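Chapter 4
Chores

What this chapter covers
The gap between a task and a job
Why bottles are harder than they look
Counting success without fooling yourself
Exercises 4.1 to 4.6

In June the town of Dreduvberg held an open day at which a machine called Giko was to clear a table. The hall had put out 60 chairs. Giko picked up a cup, considered it for what felt like a parliamentary term, and placed it in a tub. There was applause. It then picked up the tablecloth.

Felicidad Tolentino, who ran a canteen kitchen in Porkberg and had come to see whether she should buy one, wrote two words in her notebook. The second was 'no'. We are grateful to her for the loan of that notebook, which supplies much of this chapter and most of its bad temper.

Her question is the one we take up here. Can a machine do the chores yet? It sounds as though it ought to have a yes or a no at the end of it, and you will meet plenty of people willing to sell you either. The trouble lies in the word 'do'. A dishwasher does the dishes, provided somebody scrapes them, stacks them, shuts the door, and later argues about who is going to empty it. What we bought was the middle of the chore. The two ends were left with us, and they are the fiddly part.

4.1 Tasks and jobs

In this book a task is a thing with a clear start and finish: put the bottle in the bin. A job is a heap of tasks together with everything that goes wrong between them. Clearing up after lunch is a job. So is packing orders in the Barredo warehouse, where Crisanto Cruzado and his brother Dexter spent 13 years on neighbouring benches. Asked to list his tasks for us, Crisanto came up with two: pick it, pack it. Dexter's list had 50 entries and included 'find the tape', 'find who has the tape' and 'box is wet, see Alfredo'.

Both lists are correct. Machines are generally tested against the first and then hired for the second – a mistake we also make with people.

4.2 The trouble with bottles

A bottle is a kind object as household things go. It keeps its shape, unlike a sock. It doesn't run away, unlike a pea. Even so, a machine that is going to hold one has to settle where the fingers go, how hard they squeeze and which way the neck should point. Dark glass adds its own nuisance, being shiny enough to throw the lights of the room back at a camera. A label may help, if it happens to be the right way up.

Then there is the letting go, a step left out of most first attempts at Exercise 4.3. Reaching into a bin means bringing the fingers down past the walls, opening them somewhere sensible and coming out again without taking the bin along. You have done this all your life while thinking about something else. Try it once in oven gloves, with one eye shut, and you will feel more warmly towards the machine.

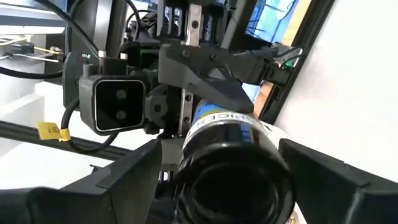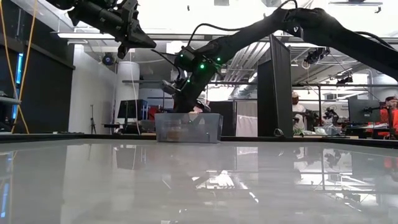
Figure 4.1 Two moments from bench work with a pair of robot arms. First, a dark glass bottle held on its side between gripper fingers; second, a gripper lowered into a clear plastic bin.

Before reading on, write down what you would need to know before you agreed that a machine could tidy a table. Keep the list. Teodoro Villanueva, who taught this course before us, made his students pin theirs above their desks and cross out nothing until the final week. We return to the lists in section 4.5, after a look at how success rates are worked out and who gets to choose the table.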